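About the Handling Workshop

The Handling Workshop is the part of Sternow College in which grippers, both hand-held and machine-mounted, are assembled, adjusted and repaired. It was opened in January with 4 benches and a small parts store, and it serves the teaching laboratories of the College as well as a number of outside firms. Students on the technician course spend 13 weeks with us in their second year.

Our principal responsibility is the Mekik cell, a fixed station with one arm, one table and a pair of interchangeable grippers. The cell is used on most teaching days, and its condition is entered in the workshop log at the start and end of each session. Entries are made by the student on duty and countersigned by a member of staff.

Setting up

Before the cell is released for use, the table is levelled, the cables are checked for strain and the gripper is opened and closed 100 times without a load. The gap between the fingers is then measured at the tip and at the base. A difference between the two readings usually points to a worn pivot, and the gripper is taken out of service until the pivot has been replaced. Hand-held grippers follow the same procedure, with the exception of the cable check. 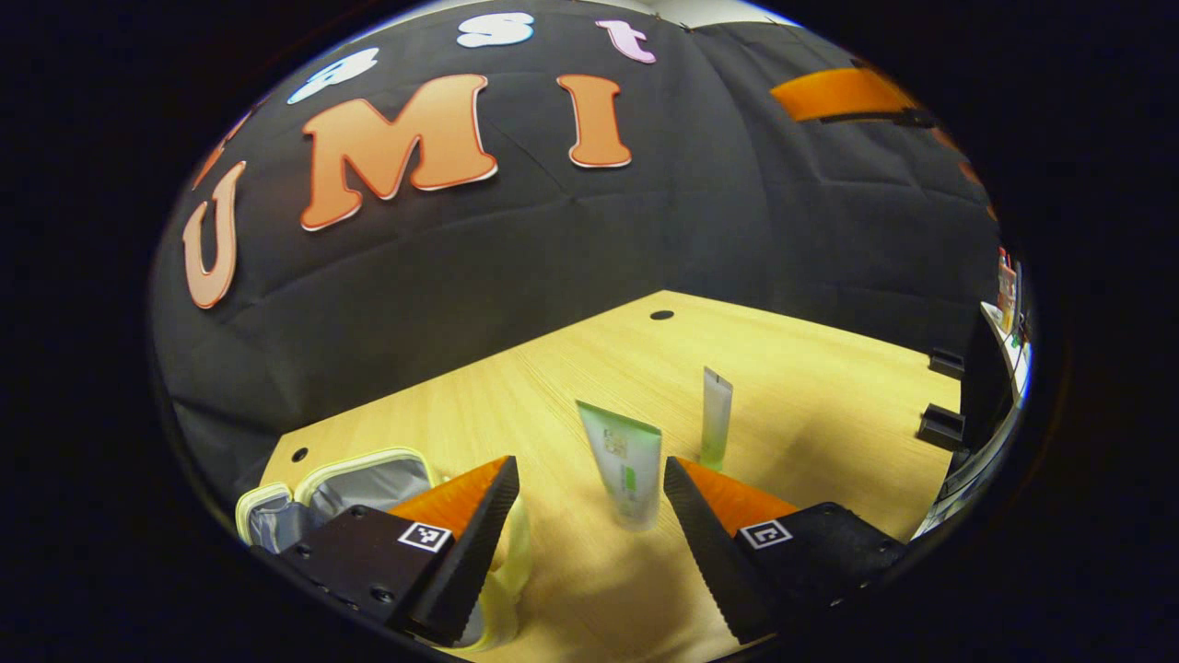
Soft pads are the parts that we replace most often. The workshop keeps them in two grades, and every set is changed after 300 hours of use or sooner if the surface has begun to lift. A pad must sit flush with the finger along its whole length, and both pads of a pair are always changed together. Once new pads have been fitted, the gripper is tried on ordinary household goods. Squeeze tubes stood upright on their caps, such as the white and green one between the orange pads, are well suited to the purpose: a tube that is gripped unevenly will turn or tip, and the fault can be traced to one finger. The small square markers on the faces of the fingers are wiped with a dry cloth at the same time. Solvents must not be used on them.

Routine care

Screws on the finger bodies are checked weekly with a torque driver. Serrated surfaces are brushed out by hand, and compressed air is not permitted at the benches. Replacement fingers are supplied by Petchrat and are inspected on arrival; any that do not match the drawing are returned unopened parts and all, with a copy of the inspection sheet.

Repairs for outside firms

We accept grippers for repair from firms in the district. Gotuneo has sent its packing-line grippers to us from the beginning, and students assist with this work under supervision. Items should be delivered clean, with their mounting plates attached and a written note of the fault. An estimate is provided before any work is started.

Visits

Schools and employers may visit the workshop by arrangement with the College office. Closed shoes are required in all bench areas, and long hair must be tied back.

Page last reviewed 5 November 2023.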